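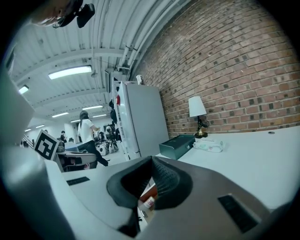

The lights are usually the first thing people ask about when they take on a unit like the one Asmaa Ouazzani rents outside Brekcombe. She packs and posts small household goods from a long room with a ribbed ceiling, and most of her working day is spent under fluorescent tubes. When she moved in, in August, she expected to spend her money on shelving. She spent a good part of it on the ceiling instead.

A corrugated ceiling over exposed beams is cheap to put up and easy to get at. Pipes and conduits can be run along it in the open, and a leak shows itself quickly. The drawback is dust. It settles on top of the pipework and comes down on the benches whenever a lorry goes past or a door is slammed. Ouazzani vacuums the runs with a long brush head before each stocktake and wipes the fittings at the same time.

White paint helps more than most tenants expect. Mounir Fawzy fits out workrooms between Kesside and Zomendale, and he paints the ceiling before he quotes for any lights. "You get the light you've already paid for," he says. "With a dark roof you're heating the rafters." He likes a flat finish, as gloss throws glare back on to labels and makes small print hard to read.

Where the fittings go matters as much as how many there are. A bench should have light from both sides so that the packer's own head and hands don't throw a shadow over the work. Fawzy hangs them in line with the benches and leaves the aisles a little dimmer. Cool white suits sorting by colour, though some people find it tiring by late afternoon. Ouazzani keeps a warmer lamp at the desk where she does her invoices.

Her stock is mostly small: bottles, tins, sewing things, and tiles sent over from Bragança in boxes of 40. Small things roll, and they vanish against a cluttered bench. She works on a pale surface with a raised lip and clears it between orders. Anything dropped goes in a tray by the door and is checked against the order sheets at closing time.

The rent is £284 a week, lights included. She has signed for another 2 years.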